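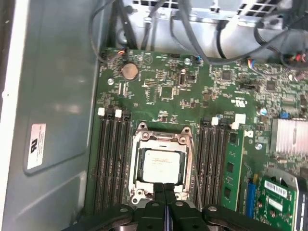

Braltik-RAM: Teleoperierte Demonstrationen am offenen PC-Gehäuse

Datenkarte, Stand 27. Mai 2023
Ansprechpartner: Libor Ďurica (Aufnahme), Marisol Tillman (Annotation)

Kurzbeschreibung

Braltik-RAM enthält 381 Episoden, in denen eine Person einen Roboterarm fernsteuert und an einem geöffneten Tower-PC arbeitet. Aufgabe ist das Entnehmen und Einsetzen von Speichermodulen. Jede Episode besteht aus dem Bildstrom der Handgelenkkamera, den Gelenkwinkeln, der Greiferöffnung und den Steuerbefehlen der bedienenden Person. Gedacht ist der Datensatz für Imitationslernen mit engen Toleranzen, bei dem der Greifer zwischen Kabeln, Kühlkörpern und Gehäusewand arbeiten muss.

Die Daten stammen aus der Werkstatt von Remgate. Das Format entspricht dem des Vorgängers Flilley, der nur Steckübungen an losen Platinen enthielt. Wer schon einen Lader für Flilley hat, muss lediglich den neuen Schlüssel "kraft_z" ergänzen.

Aufgaben

entnehmen: Beide Verriegelungen des Steckplatzes öffnen, das Modul an den Schmalseiten greifen, senkrecht herausziehen und in die Ablage legen.

einsetzen: Modul aus der Ablage nehmen, Kerbe ausrichten, ansetzen und eindrücken, bis beide Verriegelungen geschlossen sind.

anfahren: Kurze Episoden ohne Kontakt. Der Greifer fährt von der Ruheposition über den Prozessorsockel und von dort an den unteren Rand einer Speicherbank. Diese Fahrten wurden aufgenommen, weil die ersten Modelle schon vor dem eigentlichen Griff vom Kurs abkamen.

Aufbau

Der Arm steht auf einer festen Platte neben dem Gehäuse. Das Gehäuse liegt auf der Seite, die Abdeckung ist abgenommen. Die Kamera sitzt am Handgelenk und blickt an den Fingern entlang auf die Hauptplatine, die Finger ragen also von unten ins Bild. Eine zweite, feststehende Kamera gibt es nicht. In der typischen Startansicht liegt der Sockel mit seinem metallenen Halterahmen mittig, links und rechts davon die schwarzen Speichersteckplätze mit weißen Verriegelungen.

Gesteuert wird über einen Führungsarm gleicher Kinematik, den Cosimo Farina gebaut hat. Die bedienende Person sieht dabei ausschließlich das Kamerabild auf dem Monitor und nicht das Gehäuse selbst. So enthält die Demonstration keine Bewegungen, die auf Information beruhen, die das Modell später nicht hat. Eine Kraftrückmeldung auf den Führungsarm gibt es nicht, die gemessene Kraft in Einsetzrichtung wird als Balken neben dem Bild angezeigt.

Die Netzteile der verwendeten Rechner waren während aller Aufnahmen vom Strom getrennt. Laufwerks- und Frontkabel wurden absichtlich nicht weggebunden. Sie hängen in vielen Episoden in den oberen Bildbereich und verschieben sich zwischen den Aufnahmen.

Ablauf einer Aufnahme

1. Arm in Ruheposition fahren, Führungsarm angleichen, Kopplung einschalten.
2. Aufgabe und Steckplatz im Aufnahmeprogramm auswählen.
3. Aufnahme mit dem Fußtaster starten.
4. Aufgabe in einem Zug ausführen. Kurzes Innehalten ist erlaubt, Korrekturen bleiben in der Aufnahme.
5. Aufnahme mit dem Fußtaster beenden und das Ergebnis eintragen: erfolg, teilweise oder abbruch.
6. Kontakte und Verriegelungen mit bloßem Auge prüfen, bevor die nächste Episode beginnt.

Bedient haben den Führungsarm Evander Buchanan und Brunello Longo. Ihre Stile unterscheiden sich deutlich. Buchanan richtet das Modul weit über dem Steckplatz aus und fährt dann gerade nach unten, Longo setzt zuerst eine Kante an und kippt nach. Beide Varianten sind enthalten und über das Feld "person" (a oder b) trennbar. Wer mit einem einfachen Regressionsverfahren trainiert, sollte zunächst nur eine der beiden verwenden — die Mittelung über beide führt zu schrägem Ansetzen.

Dateistruktur

episoden/ — ein Ordner je Episode, fortlaufend nummeriert
 bild.mp4 — Handgelenkkamera
 zustand.csv — Zeitstempel, Gelenkwinkel, Greiferöffnung, kraft_z
 befehl.csv — Sollwerte des Führungsarms
 meta.json — Aufgabe, Steckplatz, Person, Ergebnis
kalibrierung/ — Kameraparameter und Lage der Kamera zum Greifer
listen/ — Aufteilung in Training und Test

Die Zeitstempel von Bild und Zustand kommen von derselben Uhr. Der Bildstrom läuft den Gelenkwerten trotzdem um etwa 72 Millisekunden hinterher. Dieser Versatz ist in den Rohdaten nicht korrigiert, das Skript ausrichten.py erledigt das beim Laden.

Annotation

Marisol Tillman hat alle Episoden gesichtet und die Phasen anfahren, greifen, bewegen, fügen und lösen markiert. Unklare Übergänge tragen den Wert "unsicher". Das Ergebnisfeld stammt von der bedienenden Person und wurde bei der Sichtung nur geändert, wenn im Bild eine offene Verriegelung zu erkennen war.

Bekannte Einschränkungen

Silberne Flächen wie Halterahmen, Prozessordeckel und Laufwerkskäfig spiegeln je nach Armstellung. Bei tiefen Griffen verdecken die Finger den Steckplatz fast ganz, das Modell muss sich dann auf kraft_z und den bisherigen Verlauf stützen.

Abgebrochene Episoden sind enthalten, aber nicht Teil der Trainingsliste. Die Gründe stehen als Freitext in meta.json und sind uneinheitlich formuliert. Häufig hat sich ein Kabel zwischen Finger und Modul geschoben.

Die Beschriftungen auf Prozessoren und kleinen Etiketten sind bei der gespeicherten Auflösung oft nicht lesbar. Für Typenerkennung eignet sich der Datensatz nicht.

Ob die Rechner nach den Einsetzversuchen starten würden, wurde nicht geprüft. "Erfolg" heißt hier: Modul sitzt, beide Verriegelungen zu.

Änderungen

Version 2: Kontaktlose Anfahrten ergänzt, kraft_z aufgenommen, Kalibrierung neu bestimmt.
Version 1: Erste interne Fassung vom März, nur Entnahme. Die alten Kalibrierdateien passen nicht zu den neuen Episoden.

Nutzung

Forschung und Lehre sind ohne Rückfrage erlaubt, bitte Namen und Version angeben. Für den Einsatz in Produkten ist eine Absprache mit Remgate nötig. Fehler in einzelnen Episoden bitte mit Episodennummer und Zeitstempel an Libor Ďurica melden.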